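Can a Machine Clear the Table Yet?
Final report, Automation and Everyday Work
Group members: Macarena Carrasco, Ezequiel Lozano, Archana Upadhyay
Supervisor: Pouran Ghaffari
Submitted July 21, 2024

1. Why we picked this topic

Every few weeks one of us gets sent a clip of a robot folding a shirt or loading a dishwasher. The clips are short, they are usually sped up, and the kitchen is always suspiciously tidy. Our group wanted to know how much of that would survive in an ordinary flat or on a shop floor, where things get left on the wrong shelf and the lighting is whatever the landlord put in.

We started out divided. Ezequiel thought household machines were two years off. Macarena, who stocks shelves at Hinano on weekends, thought that was rubbish. By the end of the term Ezequiel had moved a fair way towards her and she hadn't moved at all.

2. What we did

We read what we could find, timed ourselves at a set of small chores, and spent our June sessions looking at how the teaching data for these systems gets made. We also interviewed Fulgencio Aranda, who manages the back of store at Dadport, a homewares shop that trialled a shelf-facing machine called Hela.

Our own timing log has 1814 entries. We wanted more, but Archana's spreadsheet lost a week and we decided against rebuilding it from memory.

3. Chores on a tabletop

The chores that get taught first are modest ones. Pick up a cloth. Shift something from one side of a table to the other. The person doing the teaching holds a gripper in each hand, so the fingers that touch the object are shaped like the ones the machine will have, and the patterned cubes on the grippers let software work out where each hand is. Colour and clutter in the room get recorded along with everything else.
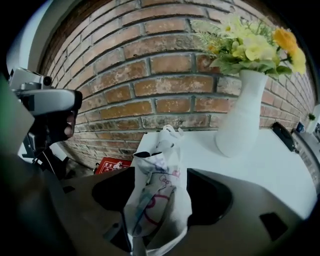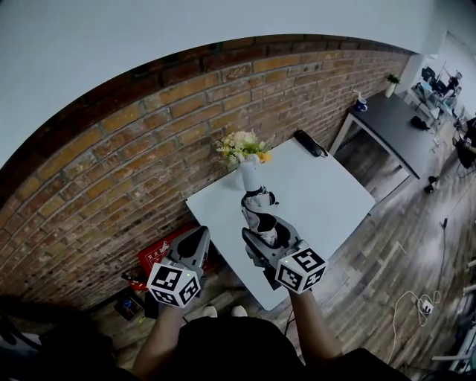
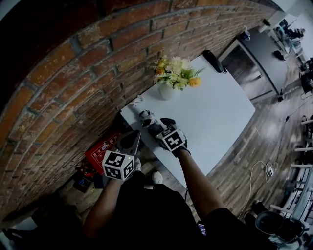
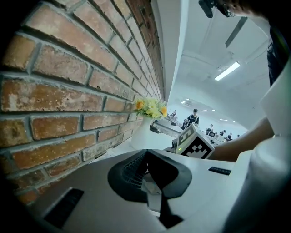 Same white table and brick wall throughout; the second has a folded black-and-white cloth held in the right-hand gripper.

4. What we make of it

4.1 The human is still doing the hard part

A person with a gripper in each hand brings a lifetime of handling things to the job. They know a plastic shopping bag will collapse if it's grabbed too low, and they know to keep an elbow clear of a vase. The recording captures the path of the hand. Whether it captures the judgement behind the path is the question we couldn't get a straight answer to, and the papers we read were vague about it as well.

Cloth and bags came up again and again as the difficult items. A mug has the same shape on Tuesday as it had on Monday. A cloth has a new shape every time someone puts it down. When we tried folding tea towels with kitchen tongs in both hands (our low-budget version of the setup), Archana's best attempt still took far longer than doing it bare-handed, and the result looked like something out of a gym bag.

4.2 Success rates hide a lot

We found the way results are reported frustrating. A demonstration that works nine times out of ten sounds good until you ask who picks up the tenth cup. In our own tong trials we counted 222 drops and marked each one as minor or serious. Serious meant someone had to stop and fix it. Our split is only our opinion, and Pouran rightly pointed out that we disagreed with each other on several entries.

4.3 The shop floor

Fulgencio was polite about Hela and not very enthusiastic. The trial covered 11 bays. The machine managed boxed goods on flat shelves and had trouble with anything soft or hanging, or anything a customer had put back sideways. Staff ended up tidying the bays before it came through — which was the job it had been brought in for. He said he'd look at it again in a few years "if it can do cushions."

The supplier, Aerts, gave him a figure of up to 2429 items handled per shift. He never saw a shift like that, and nothing in his own notes let us check it.

5. Limits of this report

We interviewed one manager at one shop. None of us has run a trained system, so everything in section 4.1 about what the recordings capture comes from reading and from watching people work. Kitchen tongs are a poor substitute for a proper gripper and we'd leave that part out if we did the project again, or at least borrow better tongs.

6. Where we ended up

For fixed, rigid, predictable items, parts of the job can be done now, with a person nearby. For a normal household we don't think so. Ezequiel would like it recorded that he gives it ten years. Macarena would like to see one do a Saturday at Hinano first.

Appendix A has the timing log, and Appendix B the interview questions. The drop categories are on the second tab of the log.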